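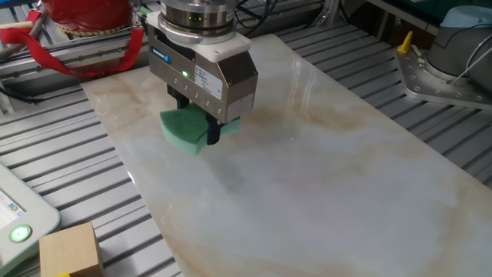 12/25/21

Wiping task, contact controller, day whatever of the marble. I had the place to myself this morning and it was glorious, so this is long. Natalina Pace, skip to the part about the ramp, that's the bit you asked for.

Where we left off: the wipe planner (still called Stikine in the repo, sorry) gave nice straight strokes in the slab frame, and the arm followed them with plain position control. Fine on foam board. On stone it was awful, the smallest tilt error and one end of the stroke was squashing the sponge flat while the other end skated over nothing. So, admittance on the slab normal, position on the other two axes, orientation stiff. I'd had most of it written since the Bodatmont demo and never dared turn it on.

First try chattered like mad on touchdown. Filter cutoff on the wrist force was set far too high and every bit of noise went straight into the velocity command. Brought it down to 17 Hz and the chatter went away in one go! I was ready to spend the whole day on that.

Second problem was my own bug. Force was being zeroed once at startup, with the gripper open, and then we pick up the sponge and rotate the wrist and the offset is wrong by more than the contact threshold. The controller believed it was touching while it was still hanging in the air over the slab, and it sat there waiting very politely. Now it zeros at the hover pose, sponge in hand, wrist already turned for the stroke. One service call, added to the behavior tree right after "approach". Please don't move it earlier.

The ramp. Setpoint used to jump from zero to target the moment contact was flagged. I changed it to a linear ramp over the first 31 mm of the stroke, tied to distance and not to time, so slow strokes and fast strokes get the same shape. Target is 6 N for now.

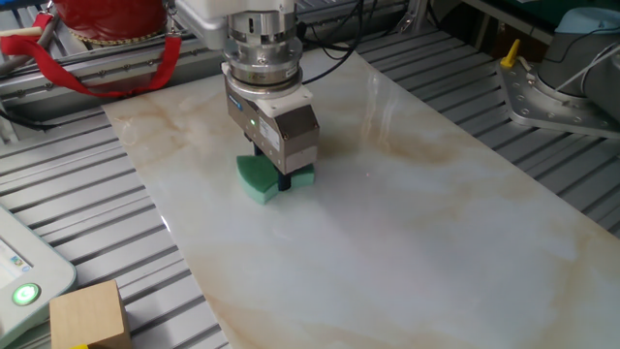

Ran the same grid over and over with that and logged everything, 124 strokes, folder is on Molau under wipe_normal_02. Force trace holds close to the setpoint in the middle of each stroke and sags a little at the turnarounds, where the planner still stops dead before reversing. I want to blend those corners. The path code already takes a blend radius, it just gets ignored when the contact flag is up (line with my own TODO on it, from February, ha).

Perception: mixed. The plane fit from the depth camera is bad on polished stone, reflections punch holes in the cloud and the fit leans toward whatever is left. I gave up on it for the slab and touched off three points with the arm instead, then solved the plane from those. Much better, and quick enough that I'd happily do it every time the slab gets moved. Color segmentation of the sponge against the stone is easy by comparison, green on white, it locks on straight away. I'd like to use that to check the sponge angle in the grip before each run, as the planner assumes the long side is square to the stroke and it won't always be.

Also found that the collision model still has the Bianchini fixture in it. Not the real one, just the mesh! The planner was taking a strange detour over the left side of the table and I couldn't work out why until I turned on the scene view. Deleted from the world file, committed.

Still open:
corner blending with contact on
sponge angle check, feed the offset into the tool frame
second arm stays parked in the planner as a static body, needs its joint states read live before we move both
lift-off at the end of a stroke is abrupt, try running the ramp backward

I'm really pleased with this one. Config is pushed, branch admittance_z, and the gains are in the yaml with comments. If you change the damping write down the old value next to it.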